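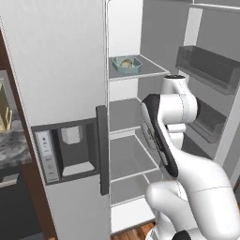

White side-by-side, left door shut, dispenser at mid-height.

April, after lunch

Water notes again! I've been meaning to write these up properly and keep putting it off, so forgive the jumble. Ran hardness strips on the three samples: Calgate mains, Jernham mains, and the rainwater butt behind the Orwood shed. Calgate is as chalky as ever (the kettle could have told me that), Jernham a shade softer, and the butt so soft the strip barely changed colour.

Then the dye baths. Same madder, same wool, 13 g skeins, alum as before. The Calgate pot gave a lovely deep brick red and I got quite excited about it. The rainwater one went a thin orangey pink, nice enough, but I wouldn't want a jumper of it. Jernham sits in between, closer to the brick than I expected.

I did let the Jernham pot creep up too hot while I was hunting for the lid, so take that one with a pinch of salt. Madder goes brown on you if it boils. Must redo it, and this time stay in the room!

Next go: rainwater with a pinch of chalk stirred in, to see if I can drag it towards the Calgate red. Also try 2 hours in the bath instead of 3, as the gas bill is getting silly. The Bakalis madder is nearly finished, one jar left and a scrape in the other, so reorder before starting on the blanket yarn (4000 metres of it, help).

Skeins are drying on the back rail, labels tied on with white cotton. Please don't move them. Rinse pots twice, the red gets everywhere.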